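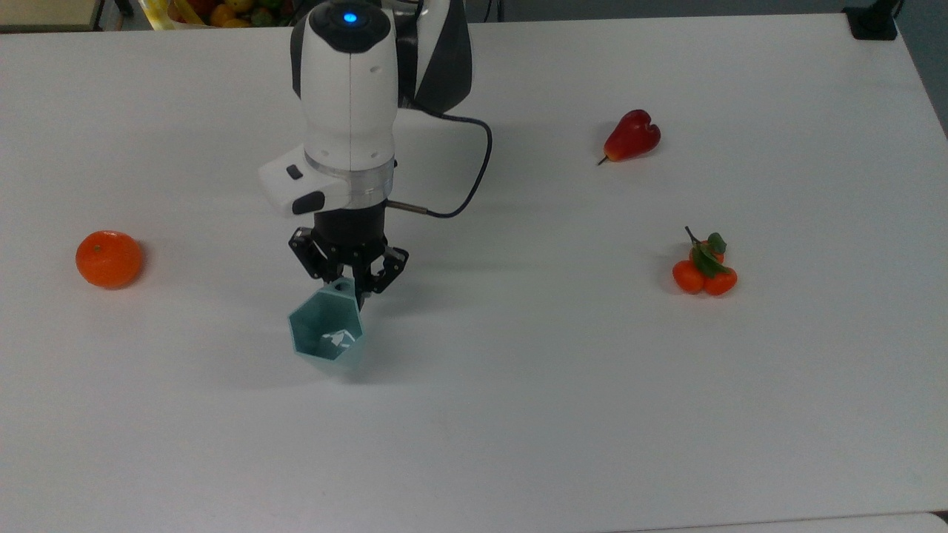
Have you ever been lying in bed with all the lamps off and noticed how many tiny lights are still on? I have! There's one on my charger, one on the smoke alarm, and one on the game console that I swear is staring at me. A lot of them are blue, like the bright little dot near the top of the arm up there. Those little dots are called LEDs, and I love them, so I'm going to tell you how they work.

LED stands for **light-emitting diode**. "Emitting" is just a fancy way to say "giving off."

## Old bulbs got hot

When my grandma was a kid, most lamps had a thin wire inside a glass bulb. Electricity squeezed through the wire and made it so hot that it glowed. Pretty, but most of the energy went into heat (ouch, if you touched one).

An LED does it differently. Inside is a tiny crystal chip made of two layers. One layer has extra electrons, which are the teeny bits that carry electricity. The other layer has empty spots where electrons can go. I think of it like kids on a ledge and a ball pit underneath. When you switch the power on, the electrons hop across and drop into the empty spots, and each time one drops it can let go of a little bit of light. Plop, flash, plop, flash, way too fast to see!

## So why is it blue?

It depends on the crystal. A small drop gives red light and a bigger drop gives blue. Red LEDs came first, back in the 1960s. Bright blue ones were really hard to make and didn't show up until the 1990s. Three scientists won a Nobel Prize for it in 2014!

Once we had blue, we could make white, too. You coat a blue LED with a yellowish powder, some of the blue turns yellow, and your eyes mix the two together.

## Try it tonight

My friend Sabina Jayasinghe and I did a light hunt at her house in Sterkbridge, and we stayed up way past bedtime. Ask a grown-up first, then turn off the lamps and wait a few minutes for your eyes to get used to the dark. Draw a map of your room and put a colored dot wherever you find a light. Don't forget to look behind the TV!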